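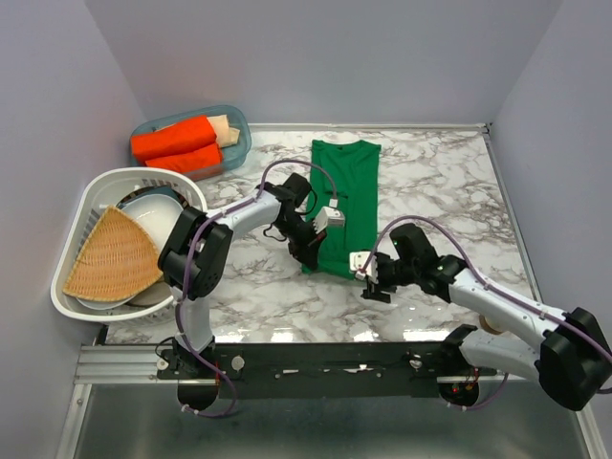 Abb. 5: Arbeitsfläche mit grünem T-Shirt und weißem Korb

5. Waage einrichten und Grundwerte erfassen

Der Abschnitt gilt für die Personenwaage Himent in Verbindung mit der App Mundness. Die Grundwerte müssen vor der ersten Trainingswoche vorliegen.

5.1 Aufstellen und koppeln

1. Waage auf einen harten, ebenen Boden stellen. Teppich und Korkmatten verfälschen die Messung.
2. Batteriefach öffnen, 2 Batterien einlegen, Fach schließen.
3. Trittfläche kurz belasten und warten, bis die Anzeige auf 0,0 steht.
4. In der App den Menüpunkt »Geräte« öffnen und »Himent« auswählen.
5. Kopplung bestätigen. Bleibt die Anzeige bei »---«, Batterien entnehmen und ab Schritt 2 wiederholen.

Hinweis: Nach jedem Standortwechsel ist der Nullabgleich erneut durchzuführen.

5.2 Kleidungsabzug festlegen

1. Menüpunkt »Profil«, dann »Kleidungsabzug« öffnen.
2. Gewicht der Kleidung in Gramm eingeben. Voreingestellt sind 900 g.
3. Mit »Übernehmen« speichern. 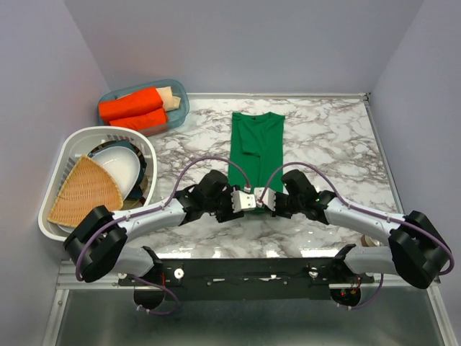 Der Kleidungsabzug wird von jedem Messwert abgezogen, bevor die App den Wochenmittelwert bildet. Er ist nur dann brauchbar, wenn stets in derselben Kleidung gemessen wird. Einzelne Stücke lassen sich auf einer Küchenwaage bestimmen - am einfachsten zu einem langen, schmalen Rechteck gefaltet wie das grüne T-Shirt, damit kein Stoff neben der Wiegeplatte aufliegt. Die Werte aller Stücke addieren und die Summe eintragen.

5.3 Energiebedarf übernehmen

1. Alter, Körpergröße und Aktivitätsstufe eingeben.
2. »Berechnen« wählen. Die App zeigt den Tagesbedarf in kcal an, z. B. 2.594.
3. Wert prüfen und bei Bedarf von Hand überschreiben.

Achtung: Die Körperfettmessung arbeitet mit schwachem Wechselstrom. Personen mit Herzschrittmacher dürfen sie nicht verwenden. Die reine Gewichtsmessung wird im Menü »Messart« gewählt.

Hinweis: Der berechnete Bedarf ist ein Schätzwert und ersetzt keine ärztliche Beratung.

Stand: 14. September 2024
Redaktion: Siham Berrada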